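Forums > Early Church > Missions and Monasteries > Founding date of Grirkora

We use cookies to keep you signed in. By continuing you accept our cookie policy.

ambo_left
The parish leaflet gives 385 for the first church at Grirkora. The only source cited is the Fondum cartulary, folio 28, a later copy. Has anyone checked the reading?

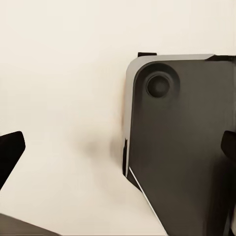
The folio has the year in Roman numerals, and the leaflet's author may have expanded a damaged group. I can't reconcile 385 with the dedication.

palimpsest2
I read it in April. The numerals are intact. The problem is the era - the copyist doesn't state which one he is using.

ambo_left
Then the leaflet should say so. Stasness has the same fault on its signboard. 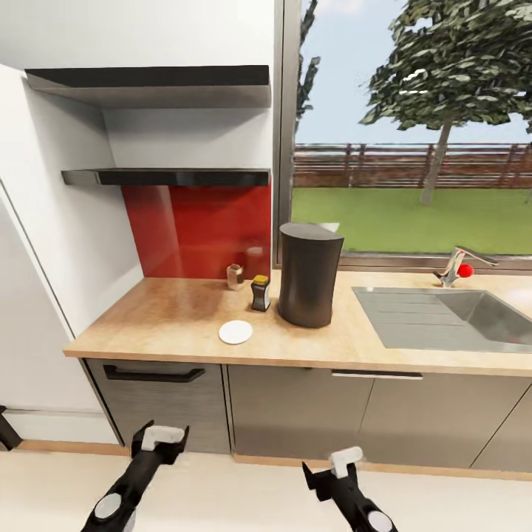

Missions and Monasteries Study Group

tithe_barn
Disagree. Every other charter in that quire uses the ordinary reckoning. One unlabelled entry is no grounds for a different era.

palimpsest2
The quire was rebound. Folio 28 is in a different hand from its neighbours, so their usage proves little.

tithe_barn
A different hand, same ruling and same ink colour. I would still put it in the same programme of copying.

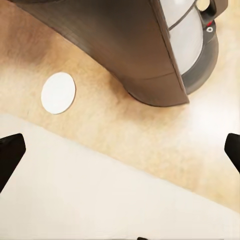 Tabletop, with glass carafe at right of the brown housing.

ambo_left
Does the Krūmiņa edition comment on the hand?

palimpsest2
Note 243, two lines. It favours a later scribe and leaves the date open.

tithe_barn
It says "perhaps later". I'll recheck the note before conceding anything.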